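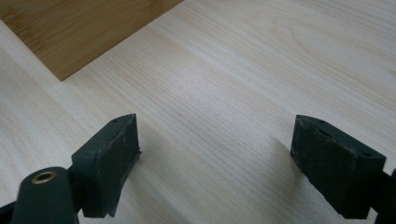 # Mohamedi word list

This folder contains the word list which I collect for the spelling dictionary Mohamedi. The list is for Swahili and it has 600 base words at the moment. Peninah Khaemba checked the first 400 of them, the rest is waiting for her.

## Files

- `words.txt`: one word per line, UTF-8, sorted
- `names.txt`: 27 place names, kept separate
- `rejected.txt`: words we discussed and did not accept, with short reason

## Format

Every line in `words.txt` has the word, then a tab, then the noun class or the letter `v` for verb. Verbs are written without the prefix *ku-*. Please do not put spaces at the end of the line, the import script of Starkel stops on them and the error message is not clear.

```
kitabu	7/8
soma	v
```

## Known problems

Loan words from English are not treated in the same way everywhere. I wrote some of them with the older spelling and later I changed my opinion. Plurals of class 9/10 are not listed, because they have the same form.

## Changes

17th December: removed double entries, moved the place names to their own file.

## Contact

Corrections are welcome. Open an issue and write one word per issue, please.

Erasto Magesa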